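客室整備基礎 第2回配布資料
ベッドメイキング(シーツと枕)

担当科目:宿泊サービス実習I
使用教室:Drerngate実習棟 客室実習室

1. 今回の範囲

前回は入室から換気、ごみの回収、使用済みリネンの取り外しまでを扱った。今回はその続きで、マットレスが裸になった状態から枕を置いて仕上げるまでを行う。浴室とアメニティは次回に回す。

前回の小テストで間違いが多かったのは、リネンの名称である。先に確認しておく。

ベッドパッド:マットレスの上に直接敷く。四隅にゴムの付いたものと、付かないものがある。
ボトムシーツ:パッドを覆う。体が直接触れる面になる。
トップシーツ:掛け布の下に入れる。デュベ式の客室では使わない。
デュベカバー:掛け布団を入れる袋状のカバー。
ピローケース:枕カバー。封筒式とファスナー式がある。実習室のものはすべて封筒式。
ベッドスロー:足元に掛ける帯状の布。ベッドランナーとも呼ぶ。

現場では「シーツ」とだけ言えばボトムシーツを指すことが多い。テストでは略さずに書くこと。

2. 実習室の寝具

実習室のベッドはDillar型と呼んでいるシングル仕様で、マットレスの長さは197センチである。シーツは四辺とも折り込み分を見込んだ大きさに裁ってある。縦と横を取り違えて広げると、足元の折り込みが足りなくなる。裾の縫い幅が広いほうを頭側に置く。

棚にはBoikoとZokovの二種類のリネンが入っている。Boikoは綿の平織りで、折り目がはっきり付く。Zokovは混紡で、しわは残りにくいが滑りやすく、角を作るときにずれる。今回はBoikoを使う。早く終わった組はZokovで同じ手順を繰り返し、手応えの違いを記録用紙に書いておく。

リネンは使う順に重ねて持ち出す。下からピローケース、デュベカバー、ボトムシーツとし、最初に使うものが一番上に来るようにする。床には置かない。椅子かワゴンの天板に置き、畳み山を手前に向ける。

3. 手の準備

腕時計、指輪、ブレスレットは外す。爪は指先から出ない長さに切っておく。手袋を使う場合は手に合った大きさを選び、縫い目の糸がほつれていないか見てから着ける。ほつれた糸は平織りの生地に引っ掛かる。

作業に入る前に、両手を胸の前で向かい合わせ、指を軽く開いて閉じる動作を数回行う。力を入れる必要はない。親指がほかの指から離れて動くかどうかを確かめる。シーツの縁をつまむときも、枕を持ち替えるときも、親指の位置で仕上がりが変わる。 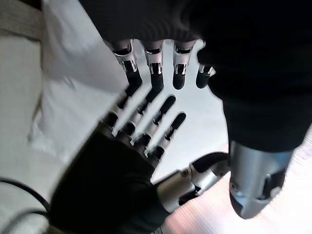

図1 向かい合わせた二つの手。指先どうしが近い。

手の使い方は次の三つに分けて覚える。

(1)つまむ 親指と人差し指、中指で縁を持つ。シーツを広げるとき、角を引き出すときに使う。
(2)押さえる 指先をそろえて布の上に置く。折り目を決めるとき、反対の手で布を引くときに使う。
(3)なでる 手のひら全体を布に当て、中央から外へ動かす。しわを送るときに使う。

押さえる動作となでる動作が混ざりやすい。押さえている手は動かさない。なでるときは指先を立てない。記録用紙には、各工程でどの手を使ったかを番号で書く欄がある。

4. ボトムシーツを掛ける

4-1 立ち位置

ベッドの長辺の中央に立ち、足を肩幅に開く。腰を曲げずに膝を緩める。頭側へ手を伸ばすときは足も一歩動かす。上体だけで届かせようとすると、腰を痛めるうえに、シーツの中心もずれる。

4-2 広げる

畳んだシーツを中央に置き、折りを一つずつ開く。最後の折りは両手で縁をつまみ、ひじの高さまで持ち上げてから向こう側へ送る。空気が入って布が浮くので、落ちきるまで手を放さない。

中央の折り目がマットレスの中心線に重なっているかを見る。ずれているときは端を引かず、シーツの中ほどに両手を当てて寄せる。端だけを引くと斜めのしわが入り、あとの工程で取れない。

4-3 頭側を折り込む

頭側から先に入れる。マットレスを片手で少し持ち上げ、もう一方の手のひらを下に向けて布を差し込む。手の甲をマットレスの裏に沿わせ、奥まで入れたらまっすぐ引き抜く。斜めに抜くと、入れた布が一緒に出てくる。

4-4 角を作る

本科では三角折り(45度の角)を標準とする。

ア 角から手の長さ二つ分ほど離れた位置で、垂れている縁をつまむ。
イ つまんだ縁をマットレスの上に引き上げ、三角形を作る。
ウ 下に垂れている部分を折り込む。
エ 側面を片手で押さえたまま、上の三角を下ろす。
オ 残りを折り込み、角の線を指先で下から上へ一度だけなぞる。

なぞるのは一度でよい。何度も触ると角が丸くなる。エで押さえる手を放すのが早い人が多いので、声に出して「押さえ」「下ろす」と分けるとよい。

足側の二つの角も同じ手順で作る。足側を作る前に、シーツを足元方向へ一度引き、張りを出しておく。

5. ピローケースを掛ける

枕は先に形を整える。両端を持って軽く振り、中身を均等にする。たたいてふくらませる方法は、羽毛の枕ではほこりが出るため行わない。

封筒式のケースは次の順で掛ける。

ア ケースを裏返し、奥の二つの角に内側から手を入れる。
イ ケース越しに枕の短辺の角をつかむ。
ウ つかんだまま、ケースを表に返しながら枕へかぶせる。
エ 開口部の折り返しを枕の端にかぶせ、余った布を中にしまう。
オ 四つの角を指先で押し出す。

枕をあごで挟まない。自宅でこの方法に慣れている人は特に注意する。顔や衣服が触れたケースは使用済みとして扱い、新しいものに替える。

掛け終えたら枕をベッドの上に置き、手のひらを枕に向けて形を見る。指は開いておく。下の縁を強く押すと中身が上へ逃げ、上側だけが厚くなる。 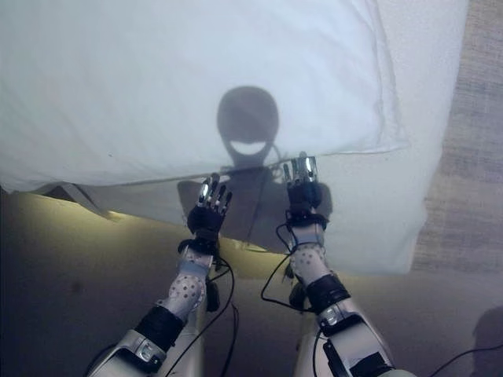

図2 白い枕と白い布の手前に立てた両手。指は開いている。

枕の縁とケースの縫い目が平行になっていれば合格とする。縫い目がねじれているときは、枕を抜かずにケースの角を一つずつ引き直す。それで直らない場合は、イのつかみ方が左右で違っている。最初からやり直したほうが早い。

6. 色物の布を扱うとき

白いシーツと枕だけで仕上げる客室もあるが、足元のスローや膝掛けに色の付いた布を使うことも多い。灰色や茶系の布は白い布よりしわが目立たないかわりに、毛羽や糸くずが見えやすい。また、白いリネンの上で引きずると、細かい繊維が白いほうに移る。

扱い方は次のとおり。

・白いリネンと重ねて運ばない。
・広げる前に、ワゴンの横で一度だけ振る。ベッドの上では振らない。
・位置を直すときは持ち上げて移す。
・指先で押さえるときは、複数の指を横に並べて力を分ける。一本の指で強く押さえると、柔らかい生地では跡が残る。

布の端をつかんだまま急に引くと、押さえている側の布まで動く。押さえる手を先に決め、次に引く手を動かす。二つの動作を同時に始めない。厚手の布では、指先が布の下に潜り込んでいないかも確かめる。

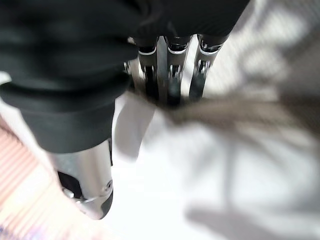
7. 枕の位置と仕上げの確認

7-1 枕を置く

枕は開口部を入口から見えない側に向ける。二つ置く場合は間を詰めず、それぞれの中心をベッドの左右の中心にそろえる。一つの場合はベッドの中心線に合わせる。

置くときは両手を枕の下に入れ、低い位置から下ろす。下ろしたあと、両手をいったん枕の手前に引く。すぐに触り直さず、形が落ち着くのを待ってから下の縁を見る。縁がふくらんでいるときは、下から手を添えて軽く起こす。

7-2 光の当たり方

白い布の仕上がりは光の向きで見え方が変わる。ベッドの正面に立つと、自分の頭や腕の影が枕の上に落ちることがある。影の中ではしわと影の境目が見分けにくい。枕を確認するときは、次の二か所から見る。

(1)ベッドの足元から、正面
(2)窓側の横に立ち、腰を落とした高さ

シーツの垂れている部分も同じである。明るいところと灰色に見えるところがあっても、それだけで汚れと判断しない。立つ位置を一歩変え、灰色の部分が動けば影である。動かなければ近づいて布を確かめる。

照明の点検は前回の範囲だったが、ベッドの確認は読書灯を点けた状態と消した状態の両方で行う。カーテンは開けておく。

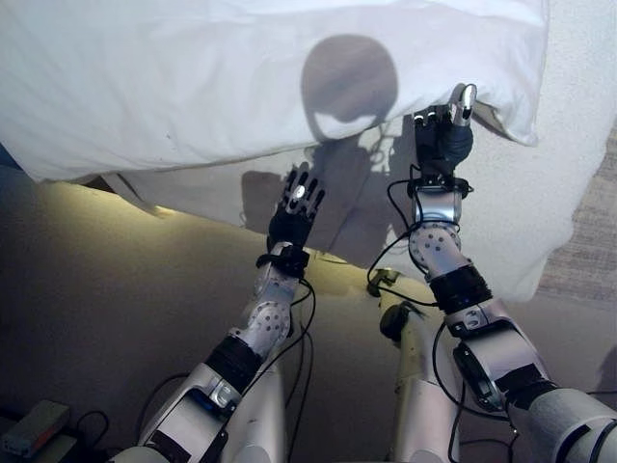

8. よくある失敗と直し方

シーツの中央に横じわが残る
足側の引きが足りない。足側の角を二つとも外し、引き直してから折り込む。片方だけ外して直すと斜めになる。

角がふくらむ
三角を下ろすときに側面の布が緩んでいる。押さえる手の位置を角に近づける。

枕の左右で厚みが違う
ケースの中で枕が折れていることがある。開口部から手を入れ、奥の角まで届いているかを探る。

枕の上に手の跡が付く
上から押している。直すときは枕全体を持ち上げ、両端を軽く振って置き直す。

白いリネンに糸くずが付く
粘着ローラーは使わず、手でつまんで取る。広い範囲に付いている場合はリネンごと替える。

9. 実習の進め方

二人一組で行う。一人が作業し、もう一人が記録する。1回の目標は、ボトムシーツを広げるところから枕を置くところまでで13分とする。初回は時間を気にせず、手順を抜かさないこと。二回目から計測する。

記録者は手を出さない。途中で気づいたことは用紙に書き、終わってから伝える。交代のときは、外したリネンを次の人が使える状態に畳んで渡す。練習用リネンは洗濯室に出さず、実習室の棚の下段に戻す。

時間内に終わらなかった組は、枕の手前で区切ってよい。翌週の冒頭に続きを行う。

10. 次回までの課題

・4-4の角の作り方を、自宅のシーツまたは大判のタオルで練習する。机の角を使ってもよい。
・記録用紙の裏面に、自分が「押さえる」と「なでる」を取り違えた工程を書く。なければ、組の相手について書く。
・リネンの名称の再テストを行う。範囲は本資料の1と2。

次回の持ち物:記録用紙、ゴム手袋、乾いた布一枚。浴室で行うため、靴下の替えを用意しておくこと。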